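Subject: Re: [Nutgate] picking off the low-contrast shelf, any numbers yet?

On 20/06/2018 a list member wrote:
> Did the pause-and-relabel thing ever get a proper test? Last I saw
> was the plot in March, and that was all on the gray bench with
> nice matte blocks. I'd like to know what it does with shiny black
> stuff before we rip up our own pipeline for it.

Yes! And sorry for the silence, we wanted the held-out runs finished before I opened my mouth again.

Quick recap for anyone who missed March. The operator drives the arm, and each time the hand comes to rest for a moment we mark that instant as a little goal of its own. Later we go back through the episode and train on "get from here to the next mark" instead of "get from here to the end." It's a dumb idea and I'm very fond of it. We now have 636 episodes at Dirnesthorpe, all of them around the yellow shelf, and I kept 90 out of training completely.

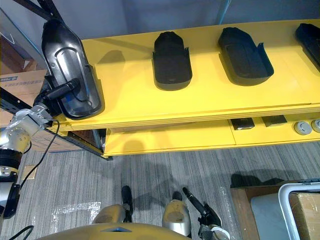
The marks are cheap, too. We find them from joint speed alone, so no one has to sit there clicking through video (I did that for the first set and never again). The threshold matters less than I feared. I doubled it, halved it, and the success rate barely budged. What did hurt was dropping the very short pauses, the ones where the operator stops just before closing the hand. Leave those in!

On the 90 held-out starts, the relabeled policy failed 18 times. The plain one, same data and same network, failed 56 times. I ran the plain one twice with different seeds because I didn't believe it. 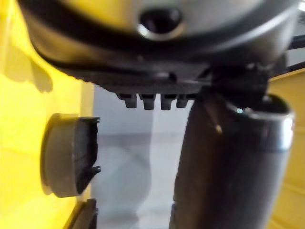

Someone on the Batista list wondered whether we'd get the same gain just by training longer, given that relabeling hands the network a lot more targets per episode. Fair point, and I should have checked it sooner. I let the plain policy run until the curve went flat, and it picked up a few starts and then stuck. So more training helps some, but it doesn't close the gap.

Most of what's left over comes from depth. Glossy black on bright yellow is rough – the depth map gets holes right where you want to put a finger, and the policy hovers. A second, closer view helps a lot with the final approach and does nothing for the reach before it. 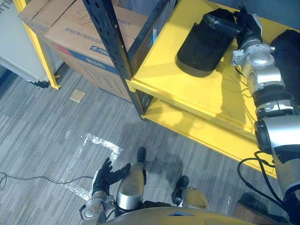 I also tried mixing left-hand and right-hand episodes without telling the network which was which. Bad move. It learned a sort of average wish to use both and started a lot of reaches it never committed to. Adding one input for the active side fixed it in an afternoon, and I'd put that in from day one if you're building your own set. Mirroring the data is on my list, but the shelf isn't symmetric and I haven't worked out how to be honest about that.

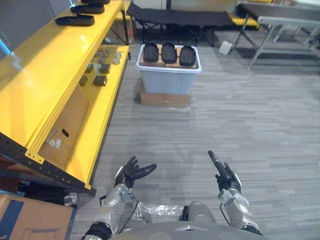 CODE AND DATA

The relabeling script is in the Usero repo under tools, and it runs on any log with joint positions and timestamps. The episodes are still being packed up. If you want the held-out starts early so you can compare, write to me off-list and tell me your log format. One warning: the script assumes a steady sample rate, and if yours drifts you'll get marks in silly places, so resample first.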